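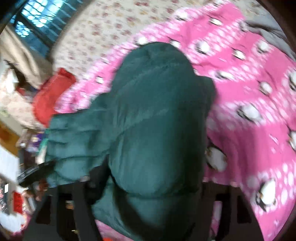 A padded green garment over a pink penguin-print blanket.

Hetum Wool and Down Wash, 750 ml
Product review, Household Care section
Reviewed by Elsa Engebretsen
7 Jun 2022

Padded clothing is difficult to wash at home. Ordinary detergent tends to stay in the filling, and residue makes the lining stiff and the padding clump. Hetum sells this liquid for down, synthetic fill and wool. The section bought it at the regular retail price for the spring outerwear review. The maker was not told of the purchase.

Testing took place in April. Each garment was washed in a front-loading machine on the gentle cycle, in cool water, with one capful of liquid and a second rinse. Drying was done on low heat with two clean tennis balls in the drum. The same steps were followed with Drunard Outdoor Wash, which served as the comparison product.

Cleaning. Hetum removed collar grime and light food stains without pretreatment. A bicycle grease mark on one cuff was lighter after washing but did not come out, and a second wash made no further difference. Drunard did slightly better on the grease and slightly worse on the collars.

Loft. Synthetic padding recovered well after one drying cycle. Down took longer, and the panels under the arms had to be broken up by hand twice before they dried evenly. The label advises a single cycle on low heat. Our testers found this too short for any adult down coat, and the maker should revise it.

Rinsing. Very little foam was left after the first rinse. Owners of older top-loading machines may see more. Naomi Odera repeated the test in a top-loader at her own home and needed three rinses before the water ran clear.

Scent. The product is sold as lightly scented. Most of our testers found the scent acceptable, but it remained in wool sweaters for several days. An unscented version is not offered at present.

Packaging. The cap is marked on the inside in pale gray, and the lines are hard to read in a dim laundry room. The bottle pours cleanly and did not drip. Directions are printed on a peel-back label that tore on two of the bottles we bought.

Water repellency was not measured. Hetum makes no claim on this point, and readers who need to restore a coating should use a separate treatment after washing.

Rating: 4 out of 5. Recommended for padded jackets, vests and washable wool. Readers with heavy grease stains, or who prefer no scent, should consider Drunard instead. Garments labeled dry clean only were not included in this review.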